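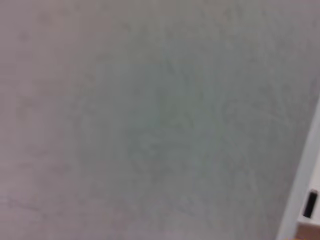 Filed under: Robot 2 / Electrical & Controls / Closed

Practice robot drops out of teleop during hard direction changes

Reported by: Tarek Khalaf
Team: Altbridge
Priority: high until the Tingate scrimmage, then normal

Symptom
Driver station loses communication with the robot for a few seconds, then reconnects and stays disabled until someone enables it again. Occurs when the driver goes from full forward to full reverse. Has not occurred in autonomous. Has not occurred on blocks. Competition robot is unaffected with the same code.

Setup
Four-motor tank drive, two motors per gearbox. Intake and climber installed, climber breaker pulled. Code is the August branch with no local changes. Radio is powered from the regulator on the bellypan, regulator is fed from the main distribution panel.

Log

Entry 1. Swapped the battery for a fresh one, load tested beforehand. Dropout on the third reversal. Not the battery.

Entry 2. Pulled the driver station log. Battery voltage sags during the reversal but stays above the brownout threshold. The controller did not reboot: uptime counter keeps running through the dropout. The radio does reboot. All radio lights go out and come back in the normal boot order. Problem is on the radio power path.

Entry 3. Replaced the Ethernet cable between controller and radio anyway, as the clip on the old one was broken. No change. New cable left in.

Entry 4. Wiggle test with the robot disabled. Moved each connector by hand while Triệu watched the radio lights. Regulator input: no effect. Regulator output: no effect. Radio barrel plug: lights flickered once, could not repeat it. Taped the plug and drove again. Dropout on the second reversal.

Entry 5. Added a drive ramp in code so that full forward to full reverse takes 800 ms. Ran 30 reversals with no dropout. Removed the ramp, dropout came back on the first one. The ramp is a workaround only. Drivers do not want it and it hides the fault.

Entry 6. Set drive current limits to match the competition robot. They already matched. I had been reading the wrong constants file (the one for Zuna, last year's robot). Please delete that file from the branch.

Entry 7. Took the bellypan cover off and tug tested every wire at the distribution panel. The negative lead to the regulator pulled out with light force. Strip length was too short and part of the insulation was under the clamp, so the clamp was holding mostly plastic. Wiggling at the regulator end would not have moved it.

Fix
Cut the lead back, stripped to the length on the panel guide, crimped a ferrule, reinserted, tug tested. Also redid the positive lead, same problem but less severe. Added a zip tie anchor next to the regulator so the pair cannot swing with the chassis.

Verification
100 full reversals on carpet at 100 percent output, ramp removed, two batteries used. No radio reboot. Lowest logged voltage was no different from the earlier runs, so the sag was never the cause.

Follow-up
- Triệu to tug test the same two leads on the competition robot before it is loaded for Tingate.
- Ramp code is commented out in the drive subsystem. Remove it at the next merge.
- Pit checklist: "check radio power" now reads "tug test radio power at both ends."
- Ferrules are in the drawer under the crimper. We are low on the size used here.

Status: resolved. Reopen this ticket if the radio reboots again and attach the driver station log.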